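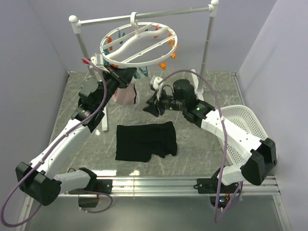
Is the hanging cell back in use? Back on, at half speed only, until the grip fault is closed out.

Progress to April, Stekden cell

1. Fault. Left arm kept pulling after a peg snagged — stand dragged, run stopped by hand. Log shows 8 late releases in 106 cycles. Fuad Derese has the traces. 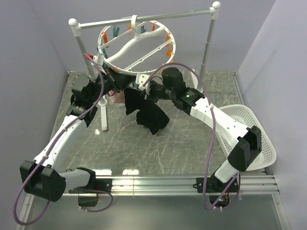 2. Cause. Not certain yet. Jaw force reading lags when both grippers work close together under the ring. Pegs hang right down between the fingers 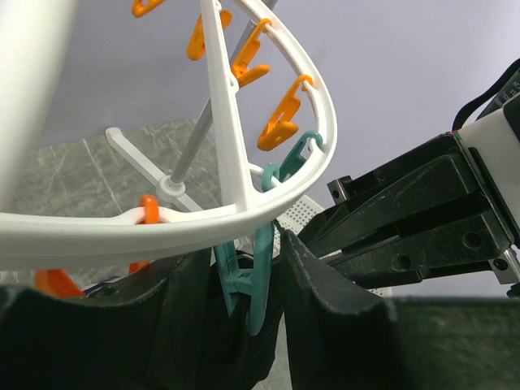 and the force limit was set for cloth, not plastic, so it trips too late. New limit in, needs a proper soak test. Raíssa Pacheco wants the stop buton moved nearer too — agreed.
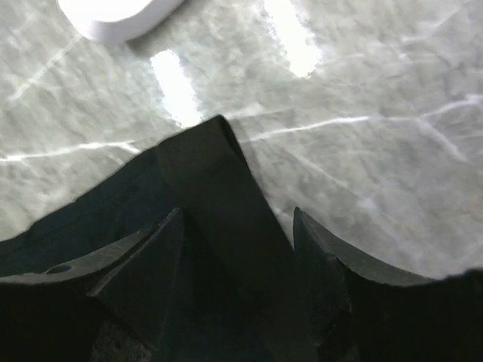
3. Next. 12 more slow runs, then full speed if clean. Spend so far 2587, no extra asked for.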